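Flusex Garments: data card

Version of April 26, 2018. Maintained by Meinir Landeg, Postumville.

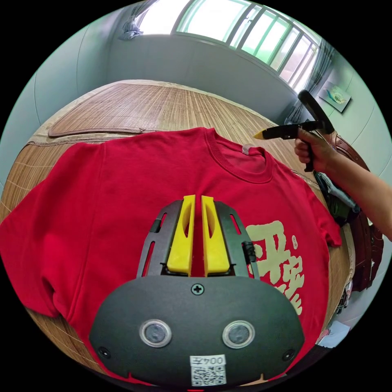
Flusex Garments holds 578 episodes of two-gripper clothes handling, recorded with hand-held grippers in people's homes. We're releasing it because we were asked to. Please read the rest before you train on it.

What's in it
Each episode has wrist video from both grippers, finger opening and an estimated pose. Garments are mostly T-shirts, laid out flat before recording starts. That makes the data tidy and, in my view, a good deal easier than any real laundry pile.

What I don't believe
The project summary says the set "covers household folding." It covers 9 homes and 40 garments. Colour and fabric variety is thin, and a policy may well be learning the bedspread.

Labels
Success was marked by the person doing the folding. Caradog Howells relabelled the Stutumport episodes without seeing the first labels and disagreed often enough that I'd treat the success field as a rumour. Both sets of labels are included.

Known faults
Pose drifts when a gripper faces a blank wall. 2 homes have clock offsets between left and right streams; they are flagged in the metadata, not fixed.

Splits
Split by home. If you split by episode your numbers will look terrific and mean very little.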